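Ticket 1282: Dell tower on bench, no display after parts swap
Opened: Sep 5, 2024
Site: Nunadby workshop
Status: Closed, with one follow-up

Reported problem

The Dell tower at Nunadby powers up but shows nothing on the monitor. Fans run, power light goes amber after a few seconds, no beep. It had been fine until the last round of strip and refit. Processor, one memory module and the hard drive had all been out and back in. The drive was in its blue carrier the whole time and was not taken out of it.

Monitor and cable were swapped with known good ones before the ticket was opened. Same result. Tried a different wall outlet too.

First checks

Unplugged the tower, held the power button to drain it, took off the side panel. Checked the main power connector and the smaller processor power connector. Both fully home. Pulled the memory and refitted it in the same slot. Still amber, still no display.

Moved the module to the next slot over. No change. Tried a spare module from the Stelex box, same type. No change. At that point memory looked unlikely, so the cooler came off, then the processor. The load plate was left up so the contacts could be looked at under a light.
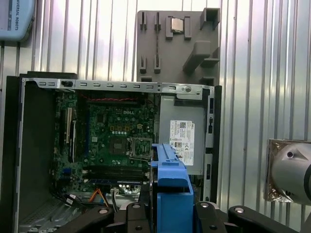 Dell board with the processor out and the lever raised.

Went over the socket with a loupe, corner to corner, then turned the light and did it again from the other side. No bent contacts found. There was a smear of old thermal paste on one outside edge of the load plate, which was wiped off with a lint-free cloth and alcohol. None had got down into the socket as far as I could tell.

The board's standoffs were checked at the same time in case something metal had dropped behind. Nothing there. A loose case screw was in the bottom of the chassis but well away from the board. Put it in the screw dish.

Parts on the holder board

Anything that comes out of the tower goes in its place on the gray holder board and stays there until it is needed. The processor goes in the square holder in the middle. The notch in that holder is at the lower left, so it is easy to keep the chip facing the same way every time, and anyone picking up the job can see which way it was turned.

I looked at the underside of the processor before setting it down. Two of the pads near one edge had a dull film on them. Could be paste, could be skin oil. Cleaned with alcohol and left for ten minutes.

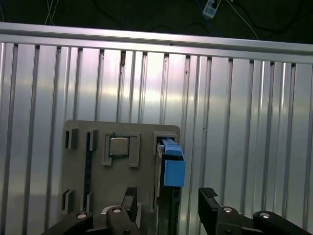 Second round of checks

1. Cleared the CMOS with the battery out for five minutes. Battery read a bit low on the meter, so a new one went in.
2. Refitted the processor, closed the load plate, new paste, cooler back on.
3. Powered up with one memory module and no drive connected. Display came up. Message about time and date not set, as expected after the battery.
4. Set the clock, shut down, connected the drive. Powered up. Display fine, but now "no boot device found".

So the original fault was cleared at step 3. I can't say for sure if it was the pads or the battery, as both were done in the same go. My guess is the pads. A low battery on this model would normally just lose the clock.

The no boot message was a new one. Drive came back out, still in its carrier, and went upright in the back slot of the tray while I looked at the cables. It is a Western Digital and it tested clean on another machine — 200 minutes for the full surface scan, no bad sectors, 297 hours logged on it. The drive is fine. 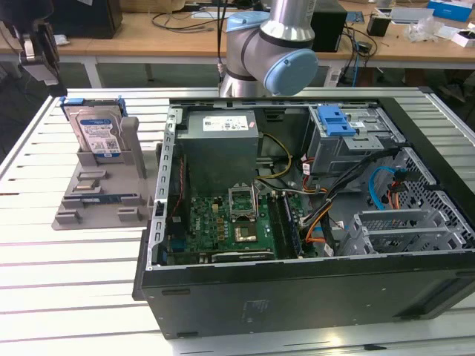

Kuvudero added a note at this stage asking whether the blue SATA cable had been changed, as their own tower of the same kind had dropped its drive on and off until they put a new one in. They also suggested looking at the boot list before buying anything, in case the CMOS clear had switched the mode back to default.

Good call on the second part. The boot list had gone back to default and the drive was set up under the older mode. Changed it, saved, restarted, and it booted. I swapped the SATA cable anyway with one from the drawer. The old one clicked in all right but felt slack at the board end, and it has gone in the scrap bin.

Putting the drive back

The carrier will go in crooked if it is pushed from one side, and then it stops short and the latch doesn't catch. Start it square, keep even pressure on both sides, and push until it clicks. If it doesn't click, take it out and start over. Connect power and data after the carrier is in.
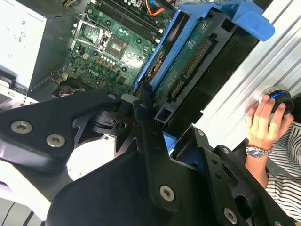
Final test

Ten cold starts, one after another with a minute off between them. All ten booted. Left running under load for 120 minutes after that, with roughly the same temperatures at the end as at the half hour. No restarts, nothing in the log.

Follow-up

Order two more coin batteries and one short SATA cable from Stelex. Re-check the clock in October. If it has drifted, reopen this ticket and don't start a new one.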